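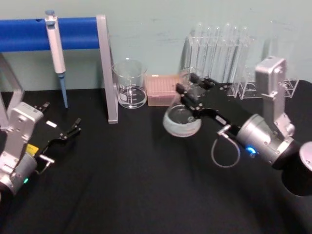 *Glassware lined up at the back of a table covered in black cloth.*

The second season of Morin ended in February, and the streaming service that carries it still has not said whether there will be a third. I watched all of it, one episode a week, because that was the only way to watch it. I think the weekly schedule was the right choice, and I think the service should stop treating it as an experiment.

For anyone who skipped it, Morin is a slow crime drama set in a river town. The first season went up all at once. I finished it in a weekend and could not have told you a month later who had moved the car. The second season ran for ten weeks. I can still tell you what happened in most of the episodes, including the fourth, where very little happens at all.

Part of that is plain repetition. When you have a week between episodes, you think about the last one while you wash dishes. You read a recap. You argue with somebody at work about whether the sister was lying about the ferry. By the time the next episode arrives you have gone over the previous one three or four times without meaning to. A show watched in two sittings gets none of that. The episodes run together, and whatever the writers put in the middle is lost.

The middle is where a lot of these shows do their best work. Morin's sixth episode this season takes place almost completely in a school kitchen overnight. It has two characters and no plot to speak of. If I had been watching on a Saturday with four more hours available, I would have been waiting for it to end so I could get back to the case. I had a week, so I watched it twice.

The usual argument against weekly release is that viewers want control. They pay for the service and they should decide when to watch. I have some sympathy for this. I work late shifts part of the year, and I remember what it was like to miss a network show at 9 p.m. and have to wait for summer reruns. Weekly release on a streaming service does not bring that back, though. The episode is there that night, the next morning and the following month. Anyone who wants to watch the whole season in a weekend can wait until it is finished and do that. The only people who lose anything are the ones who want the whole season on the first day, and what they lose is some time.

A better argument is that weekly shows get forgotten. Witlow is the case people bring up. It was a comedy about a failing hotel, it came out one episode at a time last year, and by the fifth week hardly anyone I know was still watching. It was canceled soon after. I liked Witlow, but I don't think the schedule killed it. The first three episodes were weak. Dropped all at once, it might have carried some people past them on momentum, and I will grant that. But a show that needs its audience to be too comfortable to get off the couch has a problem with its first three episodes.

The half-and-half approach is the one I really can't defend. Joveo did this with its fantasy series Jidia: three episodes on the first night, then one a week, then a two-month break, then the last four together. I lost track of it twice. The fan forum I read keeps a thread for each episode, and the numbers there tell the same story. The opening night thread for Jidia had 2,000 posts. The thread for the last of the weekly episodes had 1,955, so people were clearly staying with it. After the break, the thread covering the final four episodes together had 1,332. That's four hours of television, including the ending, with fewer posts than a single episode had drawn before the gap.

A forum is not an audience, and I know that posts are not viewers. Most people who watch a show never write a word about it. Still, those are the people who tell their friends to watch, and a service that wants a show to last should care whether they stay interested.

There are shows I would rather have in one piece. Short documentaries work fine that way, and so do most baking contests, where nothing from one episode matters much to the next. Children's shows should always be available in bulk, as any parent will tell you. A six-part thriller that is really one long movie cut into pieces probably belongs in one piece too. I am talking about dramas that were written as episodes, with openings and endings of their own. Those were built to have space around them.

I would also ask for a few small things to go with it. Put the new episode up in the early evening, when people are home, and not at 3 a.m. Leave the credits alone for at least a minute before shrinking them to a corner. The final shot of Morin's eighth episode holds on a door for a long time, and on my television it was covered by an ad for a dating show before the music had finished. And publish the full schedule before the season starts, with any breaks marked on it, so nobody has to find out from a forum that there is no episode this week.

The thread for the Morin finale had 1,250 posts the last time I looked. A good number of them were still about the ferry.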